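Scrub First, Talk Later: An Hour With a Holiday-Let Cleaner

I have a confession, and my mother should probably stop reading now. Until last month I had never cleaned a toilet in any way that a professional would call cleaning. I squirted, I swished, I flushed, I left. So when the woman who looks after eight rental cottages out past Drutthorpe agreed to let me tag along for a morning, I asked if we could start in the bathroom.

"Everybody wants to talk about the kitchen," she said, already halfway up the stairs with her bucket. "Guests forgive a kitchen. I've had 217 reviews since I took these places on and you'd be amazed how many of them mention the toilet."

She asked me not to use her name, mostly so her sister wouldn't tease her. She has been doing this since she was 47, after years behind the counter at Bunell, the hardware store in town, where she sold a lot of brushes and formed strong opinions on them.

"People buy the pretty one," she told me. "Then the head's too big and too stiff and it won't go up under the rim. I like a round head, small enough to turn. And I want a handle long enough that my face isn't down there with it!"

Her routine starts with the lid and the seat both up, and the cleaner going on under the rim, all the way around. Then she walks away. This was news to me (I am a squirt-and-scrub-instantly person) and she was a little horrified when I said so.

"Five minutes," she said. "Go do the mirror. Go fold a towel. Read the bottle too, because some of them want longer. You're paying for that stuff to work and then you don't let it."

When the time is up she begins high, on the inside wall of the bowl, and works her way around before she goes anywhere near the water. I asked if the direction mattered.
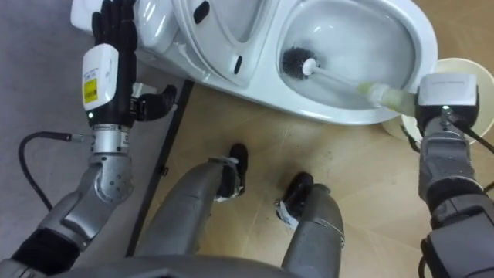 "Left side first, always, and I couldn't give you one good reason for it," she said, laughing. "It's just so I know where I started. If the phone rings I can come back and I'm not guessing."

After the walls she does the bottom, pushing the brush down into the bend a few times, and then up under the rim, which she does mostly by feel. She flushes with the brush still in the bowl so it gets a rinse, and this is where I learned my favorite thing of the morning. She lays the handle across the bowl and drops the seat on it, and the brush hangs there and drips while she does the sink.

"You put a wet brush straight in the cup and you've made soup," she said. I have since gone home and looked in my own cup. I won't be describing it.

The outside of the toilet gets its own cloth, which never touches anything else in the house. She wipes the tank, the lid on both sides, the little bumpers underneath ("dust loves those"), the seat, the hinges and then the base. The floor comes last. She's particular about wood-look floors around a toilet, and wrings her cloth out until there's barely a drop left in it before she'll kneel down.

"Look from low down," she said, tapping the floor beside her. "Standing up, everything's clean. Get down here with the light coming sideways and you'll see what the guests see when they drop an earring."

I did get down there. I found a hair and felt very proud of myself.

We finished with coffee in the kitchen of the last cottage, the one she calls Ní Bhriain after the name painted on the gate. November is her quiet month, when she pulls out the brushes and replaces any that have splayed. She was planning a trip over to Flirkasthorpe for a new batch, and I asked her to pick one up for me.

"Round head," she said, writing it on the back of her hand. "And you're getting a new cup, too."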